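Materials and Claims, Session 6
Reading a supplier's sheet without believing it
Notes by Roswitha Wallner

Bring the Whitelaw data sheet back with you. Several people left theirs on the bench last time and I am not printing more.

Where we were

Last session we got through compressive strength and stopped before flexural. The question left on the board was Samina Naqvi's: if the Premix bag says one strength and the sheet says another, which one do you design to? My answer is neither, until you know how the test pieces were made and how long they cured. The bag is written for someone standing in a store. The sheet is written for someone who might sue.

What "up to" means

The phrase "up to" sets a ceiling and says nothing about a floor. A mortar that reaches "up to" a given strength may have reached it once, in one cube, on a good day. Look for these before you copy any figure into your own work:

The number of samples. If it isn't given, assume it was small.
The spread. A mean with no spread is half a result.
The curing conditions. A damp cabinet at steady temperature is a kinder place than the north wall of a garage.
Who did the testing. In-house is not a crime, but it should be stated.

The Nellow trial

You have the summary page. It reports 1,782 readings, and the number is meant to impress you. Turn to the method. The readings came from 4 slabs, read over and over as they dried. That tells you a good deal about those slabs and very little about the next one somebody pours. Readings from one slab resemble each other, and treating them as separate evidence makes the result look far firmer than it is.

I also don't care for the chart on the second page. The vertical axis starts at 330, so a small difference between the two mixes fills the whole height of the plot. Redraw it from zero and see whether you would still pay extra.

The Cludolstead objection

Someone always brings up the Cludolstead floor, which used the same mix and is holding up well. Fine. One good floor is welcome news to the people who walk on it. We don't know what went under it, how it was loaded, or how many other floors were poured that year and quietly torn out. Ask for the failures. If a supplier says there were none, ask who was keeping the list.

Models and drawings

The same doubts apply to computed results. A stress plot in bright colors looks finished long before it has been checked against anything. Ask what was put in by hand, what was left out, and whether a real piece was ever broken for comparison.

For next time

Pick one claim from the Whitelaw sheet. Write one page on what you would need to see before relying on it. Do not write to the company yet. Flexural strength first thing, then moisture if there is time.
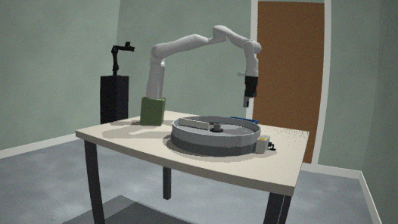

Fig. 1. Computer rendering: white arm on a green base, beige table.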